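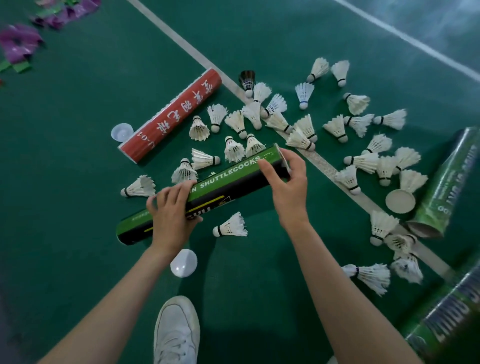
Shuttlecocks and tubes on court, Garville hall

About Istside

Istside runs badminton courts and a shuttlecock supply counter in Garville. The hall opened with two courts and now has 13, all with green flooring and marked lines.

Feather shuttlecocks are our main stock. Each has a rounded cork base and a feather skirt, and is graded by speed before it goes on the shelf. We hold 900 tubes at the start of the season in August and reorder when the count drops to 90.

Used shuttlecocks are sorted on the court floor after club sessions. Intact ones go back into tubes, base first, and are relabeled for practice. Those with broken feathers are kept for multi-feed drills — footwork and net work mostly — and then discarded. Tubes and lids are reused until the rim splits.

The Raju program covers coached sessions for beginners and juniors. Practice shuttlecocks are included in the session fee. Non-marking shoes are required on all courts.

Counter hours are posted at the entrance. The counter is closed on Wednesday.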